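Lendwood Opens Regional Parcel Depot at Isen

February 23, 2019 | By Nisha Tyagi | 2 min read

Lendwood has opened a parcel depot at Isen, replacing the leased building the company used for local deliveries. The depot serves 2,893 delivery addresses and operates 12 hours per day. Sorting is carried out on the ground floor, with vehicle loading on the north side of the building.

Route planning was handled by Irus under a separate contract. Delivery areas were redrawn by street segment, and the start times of two routes were moved forward to avoid school traffic.

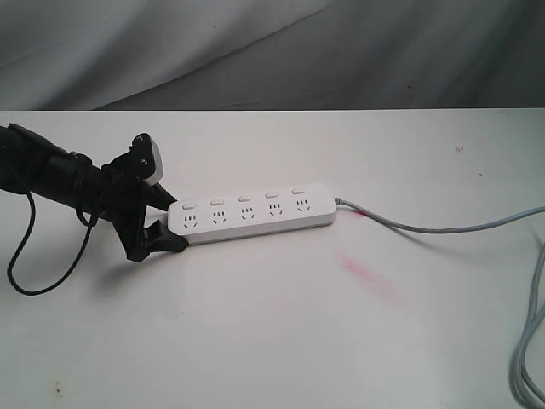 Business customers with standing pickups keep their current account numbers. Pickup windows will be confirmed by letter - customers do not need to reapply. Parcels held for collection are stored for 12 days and then returned to the sender.

"The old building had one loading door," said Alina Sima, depot manager at Lendwood. "The new one has enough doors to load the morning routes together."

Counter service at the Erraji branch is unchanged.

166 shares | 2 comments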